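Home | Galleries | Kitchen | Tools | About

Steamers: the Kutness bamboo basket
Text and photos: Vesela Petkov
3 comments | 22 shares

Single-tier basket with slatted floor and woven lid, both rimmed in yellow plastic. Filled with crescent dumplings for the February table set.

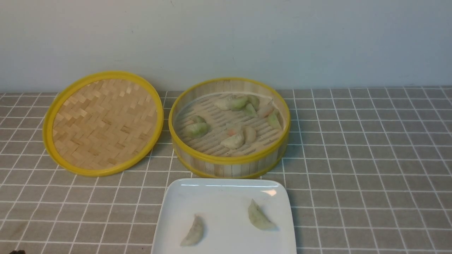

Eleven dumplings in the open basket, lid alongside – square white plate in front.

Wrappers are translucent, so the green shows through. Leave gaps between pieces; they swell in steam. Four in the basket below, one with a small orange dot on top.

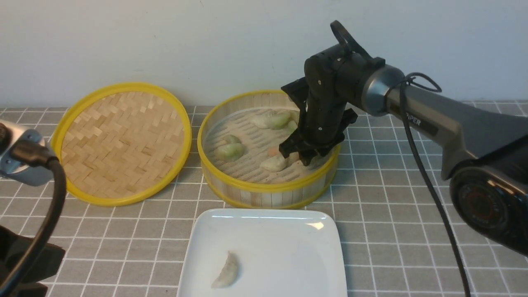

Care and storage
Rinse, air-dry, store with the lid off.

Next gallery | Back to top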